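Prolik hand-held demonstration gripper: review
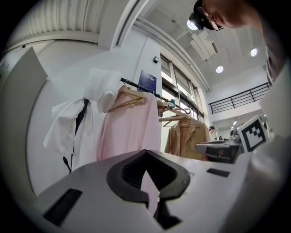 The gripper at the clothes rack, with the pink shirt on its hanger behind the finger mount.

Reviewed by Tala Fakhoury, 1/7/19

The Prolik is a gripper you carry in your hand. You do the job yourself, it records what the fingers and the wrist camera did, and the recording is used to train an arm. I have had one on loan at our workshop in Lirkcombe for 4 weeks, mostly on clothes: taking shirts off a rack, putting them back, moving hangers along the rod.

Before this we used the Lokemine remote control set. With that I managed 200 usable demonstrations in a month, and my shoulders knew it. With the Prolik I passed 4000. Hanging up a shirt by remote control is slow work, as you can't feel when the cloth has caught. With the tool in your hand you can.

The grip is good on wooden hangers. Thin straps and cords are harder – the fingers close on them well enough, but they slide towards the narrow part of the notch and you have to shake them free. Collared jackets are no trouble.

Battery life is fair. The body is heavier than it looks, and Keegan Tapsell, who did half the recording, swapped hands every 100 goes. The trigger is stiff for small hands.

The software is the weak part. It lost tracking when I turned quickly towards the windows, and it only tells you at the end of a take. Prolik say an update is due in November.

Worth having if you work with cloth. For rigid parts on a bench I would keep the Lokemine – it is slower, but the paths come out cleaner.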